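Subject: Re: [drelldale-cardswap] Cards going wavy, and what is the theme for July?
Date: 15 Jan 2020

Hello everyone, and a happy new year to those I haven't written to yet,

I've been meaning to answer this since it came through and kept getting distracted by visitors, and then by the washing the visitors left behind. I'll put my answers under each bit of the message so we don't lose track.

> Hi all, I'm fairly new to the list and did my first swap at Christmas. I
> loved it, but two of my cards went wavy after I stuck the front layer
> down, and one of them popped open in the post. I used a water-based
> glue from the newsagent and a folded card from a packet. Is it the glue
> or the card or me?

Welcome, and it certainly isn't you! Every one of us has sent a wavy card. My first swap ones looked like roofing iron and the lady who got them was very kind about it.

I'd say it's mostly the glue, with a bit of help from the card. Any wet glue makes the paper swell, and if the front layer swells more than the card underneath, the whole thing curls as it dries. Packet cards tend to be thin, so they haven't the strength to fight back. What I do now is put the glue on the smaller piece only, right out to the edges but very thin (an old plastic card is good for scraping it along), leave it for as long as it takes to find the scissors, and then press it down from the middle outwards. After that it goes under something heavy overnight with a sheet of baking paper on either side. I use the big atlas and the casserole dish.

If you're after a different glue altogether, the Stimano one in the flat tin is lovely for paper on paper. It's thick and a bit tacky, so you use much less of it. It isn't cheap, and it goes hard if you leave the lid crooked, which I have done more than once. The shop in Sirnden keeps it behind the counter for some reason, so you have to ask. For anything with ribbon or fabric I'd go to double-sided tape and not muck about with glue at all.

> Also does the heat make a difference? I've been working in the
> sunroom and it gets very warm by lunchtime. The glue seems to dry
> before I've got things straight.

Oh yes, a great deal. Once it gets to roughly 30 degrees I give up on wet glue until the evening. It skins over on top, you think it has stuck, and then the layers come apart a week later in somebody's letterbox. I suspect that's what happened to the one that popped open. Early morning is my favourite time in summer, before the breeze gets up and while there's still some shade. Hot days I keep for the dry jobs - cutting, folding, sorting out stamps, writing the insides. I'm terrible at leaving the insides until last and then rushing them, when really it's the bit people keep the card for.

A word on ink too, while I think of it. If you colour with felt pens in the heat they dry very quickly and you get hard lines where one stroke overlaps the next. Pencils don't mind the weather. Paints will dry on you faster than you'd like, so mix a bit more than you need and keep the lid of the tray over the colours you've finished with. Some people put a damp sponge in the tray. I've tried it and mine went mouldy, but I may have forgotten about it for longer than was sensible.
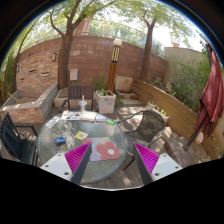 Wind is the other nuisance if you like to be outdoors. I've chased a good many envelopes down the side of the house. A few smooth stones from the garden will hold down loose paper, and bulldog clips are even better if you can find where the last person put them. Don't leave finished cards in full sun either, however tempting it is to dry them that way. The reds and pinks fade first, and it doesn't take long with the cheaper papers.

> Last thing, what is the theme for July and where do we post to? I'd
> like to start early this time.

You're very organised! The July theme is "Something you can hear", which came out of the hat at the Christmas morning tea. I know it caused some grumbling, but I think it's a good one. Last year's "Harbour" gave us an awful lot of sailing boats. You could do rain on a roof, a kettle, magpies, next door's mower, anything you fancy. As always it doesn't need to be clever, and it doesn't need to be neat.

You make three cards, each with its own envelope, and send them all together in one big envelope to PO Box 991, Drelldale. Please put your own name and address on a slip of paper inside as well as on the back, as backs do get smudged. Leave the small envelopes blank and unsealed. I'll do the shuffling and send them on. If you live nearby and would like to save the postage, you can drop yours at the wool shop, 147 Manalo Road, and they'll pop them in the basket for me. They've moved the door around to the laneway side, so don't be put off if the front looks shut up.

Do keep the cards flat if you can. Buttons and shells look beautiful, but they make a lump, and lumps cost more to post and sometimes arrive without the button. If you can't resist, slip a piece of stiff card over the top before it goes in its envelope.

Could whoever borrowed the long ruler and the bone folder at the morning tea let me know you've got them? No hurry at all, I'd just like to stop looking under the couch. And I still have a blue cake tin with a dent in the lid, very clean, waiting for its owner.

Warmest wishes to all, and keep cool,

Your Drelldale swap organiser

_______________________________________________
drelldale-cardswap mailing list
To leave the list, send a message with the word "unsubscribe" in the subject line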